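4.2 Règles de validation avant passage sur robot réel

Les consignes de sécurité des cuisines partagées sont rédigées pour des opérateurs humains. Elles supposent qu'une personne sait qu'une plaque est allumée, qu'elle retire la main à temps et qu'elle ne pose rien sur une zone de chauffe. Pour un bras manipulateur, chacune de ces suppositions doit devenir une condition vérifiable. Nous reprenons ici la grille établie par Ticona et Khan dans le cadre du projet Lukatis, en y ajoutant deux règles issues de nos essais à Zolamville.

La première règle (R1) impose que toute politique de commande soit évaluée en simulation sur 800 épisodes au minimum avant d'être chargée sur le contrôleur. La deuxième (R2) interdit le franchissement du volume situé au-dessus d'une zone de chauffe, sauf si la tâche désigne un récipient et que la pince y entre par le haut. La troisième (R3) limite la vitesse de l'effecteur à 60 mm/s dès que les doigts passent sous le plan du bord du récipient.
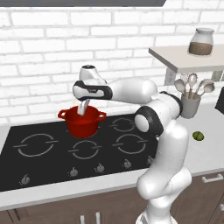
Figure 6. Environnement de simulation, tâche « récipient ». Pince engagée dans la casserole rouge, à l'arrière gauche de la table de cuisson.

La règle R2 est celle qui a demandé le plus de discussions. Dans sa version initiale, elle ne considérait que la pince et le poignet. Or un bras monté à droite du plan de travail, lorsqu'il atteint un récipient placé à l'arrière gauche, fait passer une bonne partie de sa structure au-dessus de la table. Dans la configuration de la figure 6, le coude masque en partie le foyer arrière droit du point de vue retenu, alors que les doigts sont déjà sous le bord de la casserole. Nous avons donc étendu R2 à l'ensemble des segments : chaque foyer survolé doit être déclaré éteint, même s'il ne joue aucun rôle dans la tâche. Un foyer dont l'état est inconnu est traité comme allumé.

Sur les 1 343 épisodes que nous avons rejoués avec la règle étendue, 13 ont été requalifiés en échec. Tous respectaient la version initiale. Nous recommandons de consigner ces cas séparément – ils ne relèvent ni de la saisie ni de la perception, mais de la planification du mouvement.

Reste la question des commandes en façade. La grille d'origine n'en dit rien. Nous proposons une quatrième règle (R4) : aucun segment ne doit s'approcher d'un bouton de réglage, sauf lorsque la consigne porte sur ce bouton. La distance minimale est laissée à l'appréciation de l'exploitant et doit figurer dans le protocole d'essai, avec la version du modèle géométrique utilisé pour la calculer.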